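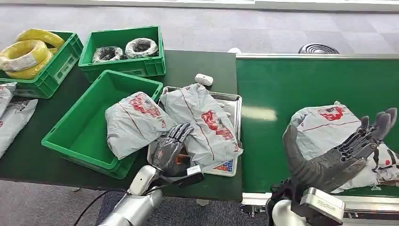 Startseite | Listen | Archiv | Suche | Anmelden

Betreff: Re: [lager-praxis] Roboter am Packtisch, wie läuft das bei euch?

Hallo Ingegerd, hallo in die Runde,

entschuldigt die späte Antwort, bei uns war Inventur und danach hatte ich von Listenmails erst mal genug.

Ingegerd Björklund schrieb am Donnerstag:
> Wir überlegen bei Boström, ob wir am Wiegeplatz auch so einen
> Zweihänder hinstellen. Der Vertrieb erzählt natürlich nur Schönes.
> Mich interessiert, was aus den Leuten wird, die da bisher stehen,
> und ob die Tüten wirklich kein Problem sind. Unsere Kartons
> machen mir keine Sorgen, die Versandtaschen schon.

Also die Tüten! Die grauen Versandtaschen sind genau das, woran wir am längsten geknabbert haben. So ein Ding ist weich, knittert, hängt halb über dem Kistenrand, und auf der Waage klappt gern mal eine Ecke um. Ein Mensch legt die Hand drauf, schiebt zurecht und denkt sich nichts dabei. Unserer Maschine mussten wir das erst beibringen, linke Hand flach auf die Tasche in der Schale, rechte Hand drüben am Band. Die ersten 3 Wochen waren ehrlich gesagt zäh, inzwischen geht es.

Was die Leute angeht: Vorher hatten wir am Wiegeplatz 6 Kolleginnen und Kollegen im Wechsel, und die sind alle noch da. Gewogen wird jetzt überwiegend maschinell, dafür machen sie mehr Kontrolle, Nachpacken und das ganze Kabelzeug. Die eingeschweißten Ringe, die gelben und die schwarz-weißen, liegen bei uns in den grünen Kisten mit auf dem Tisch, die fasst weiterhin ein Mensch an. Das wollten wir so, und ich würde es wieder so machen.

Beschönigen will ich aber auch nichts. Zwei aus der Frühschicht sagen, die Arbeit sei einsamer geworden. Früher hat man sich über den Tisch weg unterhalten, jetzt läuft man zwischen Band und Nachpackplatz hin und her und wartet auf Meldungen. Der Rücken freut sich (das Drehen von der Waage zum Band fällt weg), die Laune nicht immer. Wir haben deshalb eine Runde eingeführt, bei der alle 2 Stunden gewechselt wird. Die hat mehr gebracht als jede Schulung von Romberg, und von denen hatten wir reichlich.

Ach ja, die Schulung: Lasst euch ins Angebot schreiben, dass eure Leute die Greifpositionen selbst nachstellen dürfen! Bei uns musste dafür anfangs immer jemand von Traltevance kommen, und das hieß bis zu 13 Tage warten wegen einer neuen Taschengröße. Jetzt können es vier von uns, und die bekommen dafür auch eine Zulage. Darum mussten wir ein bisschen kämpfen.

Wie es mit Nachtschicht aussieht, weiß ich nicht, wir fahren nur bis 18 Uhr. Vielleicht kann jemand von Cumley was dazu schreiben?

Viele Grüße aus dem Versand
Jutta

PS: Ingegerd, nimm die Waage mit der Tastatur vorne. Wir hatten eine mit den Tasten an der Seite, da kam man beim Tarieren nie vernünftig ran.

2 Kommentare | 6 Mal geteilt
Zuletzt aktualisiert: November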